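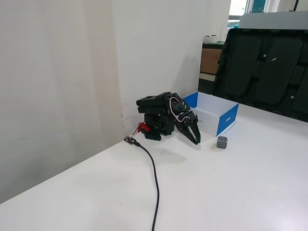 The Long Way Back for Brutis, and the Fans Who Aren't Sure They Want to Come Along

There is a record store in Pacheco with a wall of band T-shirts going up the stairs, and for nine years the shirt at the very top, the one you had to ask for with the long pole, was a Brutis shirt. I bought mine there when I was in college and had no business spending that kind of money on cotton. It had the two foxes on the front and the tour cities down the back, and I wore it until the collar gave up. Last May I went in to look for a birthday present for my brother and the foxes were gone. A plain Demik Records shirt hung in their place, and the young woman at the register told me, quite kindly, that they'd had enough conversations about the other one.

I knew what she meant, and if you were ever a Brutis fan you do too. For everyone else I'll go through it quickly. Five women who had worked for the band at one time or another, selling merchandise or driving the second van, told very similar stories about the singer. The stories went back a long way. Some of them had been floating around in comment sections and in the line outside shows since the first album, and plenty of us had heard them and kept on singing the choruses. When the women finally spoke together, and under their own names, Demik dropped the band in an afternoon. The singer put out a statement that managed to be sorry for the distraction. A second statement came later and was a bit better, and then there was quiet.

The quiet is over now. Brutis, with the same singer and three of the original players, has been booked for the Saturday-night slot that everybody fights over at Cudatent, the big canvas-roofed festival outside of town where half the people I know had their first kiss or their first sunburn. The announcement went up at breakfast time. By lunch my phone was so full of messages from old friends that I had to plug it in at work.

What surprised me, reading through them all that evening with my shoes off and a bowl of cereal for dinner, was how little of it was a fight. I had expected the usual two camps, the ones who say the art is the art and the ones who say burn the records. They were there, sure. But most of what people wrote to me was sad and a little embarrassed and full of half sentences. One friend said she'd walked down the aisle to the slow song on the second album and wasn't about to get married over again. Another said he'd been turning the radio off in the car so his daughters wouldn't ask who it was, and then humming it himself all the way home from dropping them off. (I have done the humming. I did it this morning with the dishwasher open.)

So I spent a good part of the summer talking with people about it, mostly in kitchens and parking lots, and I promised not to use names, which suited all of us.

A man who worked the sound board on two of the early tours told me he had seen enough at the time to know better. He didn't dress it up. He said the band was the best job he'd ever had, that everyone in the van depended on one person being in a good mood, and that you learn to look out the window. He is out of the business now and repairs pianos for schools. When I asked whether he would go to Cudatent he laughed for quite a while and then said he had already been asked to work it, and had turned it down, and had lain awake over the money.

A woman who ran one of the bigger fan message boards, back when there were message boards, had a harder time of it than I think she let on to me. Part of her job, which of course was never a paid job, was taking down posts that were rude or that she took to be lies. She took down some of those early stories. She still has them saved in an old folder, and after the five women came forward she sat down one weekend and read every one of them, and then wrote to as many of the people who had posted them as she could find. A few wrote back. One of them was very nice about it, and she said that was the one that made her cry.

I've thought about that folder more than anything else I heard. We like to talk about these things as if the famous person did something in a locked room and then one day the door flew open. With Brutis the door was never all that shut. The merchandise sellers warned each other. The venue bookers in at least two towns I know of had quiet rules about who was to be left alone backstage and who wasn't. And those of us out front had our jokes, which I would rather not repeat here, and which I laughed at.

The festival, for its part, has been about as helpful as you'd expect. Cudatent answered my first email with a paragraph about healing and second chances and the power of live music, and my second with the very same paragraph. I asked whether anyone had spoken to the women before the booking was made. I asked it three times, in slightly different words, because I was raised to be polite and persistent, and I never did get a yes or a no. Demik, which still owns the early albums and still earns from them every time one gets played, said it had no involvement in the show. The band's manager sent back a link to the ticket page.

I did talk to one of the five, over a long lunch that she insisted on splitting. She was not very interested in the festival. People keep wanting her to be angry about it, she said, or else to be gracious about it, and mostly she was tired and had a roof to replace. She doesn't mind if people play the songs at home. She played bass herself before she ever sold a shirt, and she was on one of those recordings without a credit, so in a way, she said, some of it is hers. The thing that gets under her skin is the word comeback. She pointed out that the singer had gone home to a house with a pool, while two of the women had left music altogether, and that no festival had called either of them about a Saturday night.

She did ask me whether I was going to go. I said I didn't know, which was true when I said it. I have been to Cudatent almost every year since I could drive, and my friends and I have a spot by the lemonade stand, and there are other bands on the bill I have waited ages to see. One of them is a group of teenagers from right here in Pacheco who play in the middle of the afternoon and who were in diapers, I suppose, when I bought that shirt.

My plan, such as it is, is to go for them. I'll bring the folding chairs and the good sunscreen, and when it starts to get dark we'll pack up before the changeover and try to beat the traffic out of the lower field. Two of my friends are staying for Brutis and have asked me not to make them feel bad about it, and I've said I won't, and one of them still needs a ride home, so I may end up sitting in the car with the windows up, listening to the ball game.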